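Why Does Soda Fizz?
Sundaram Learning Pages — Science at the Table

When you open a can of soda, you hear a hiss. The sound comes from a gas called carbon dioxide. It is the same gas that you breathe out. At the bottling plant, machines cool the drink and press the gas into it. The can is then sealed, and the gas stays mixed into the liquid, where it cannot be seen.

A sealed can is under pressure. This means that the gas inside is pushing against the metal in every direction. Opening the can lets the pressure drop. The gas no longer has to stay in the liquid, and it begins to leave in the form of bubbles.

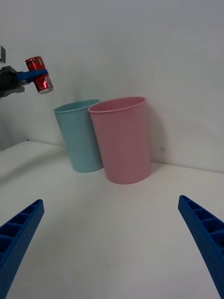
Pouring makes the bubbles come faster. As the drink falls and splashes, it is stirred, and each splash gives the gas a new place to escape. A can is often tilted for pouring, with its top pointing down toward the cup, as the red can is over the teal and pink cups. The steeper the tilt, the faster the drink comes out and the higher the foam rises. Cups that are wider at the top than at the bottom, like these two, give foam more room to spread as it rises.

Bubbles also need a place to start. Tiny scratches and specks of dust on the inside of a cup can hold very small pockets of air. Gas from the drink collects in these pockets until a bubble is large enough to float away. If you look closely, you may see a line of bubbles rising from a single spot.

Try It Yourself
Ask an adult before you begin. You will need 2 plastic cups of the same size, one can of soda and a tray to catch spills.

1. Hold the first cup upright and pour soda quickly into the middle.
2. Tilt the second cup and pour slowly down the inside wall.
3. Stop when each cup is half full. Which one has more foam?
4. Leave both cups for 20 minutes, then look again. Are there fewer bubbles?

Warm soda loses its gas more quickly than cold soda does. You may repeat the activity with a can from the refrigerator and a can from the cupboard. Do not shake the cans — the soda may spray out when they are opened.

Words to Know
Carbon dioxide: a gas found in air and in fizzy drinks.
Pressure: a push spread over a surface.
Flat: having lost most of its fizz.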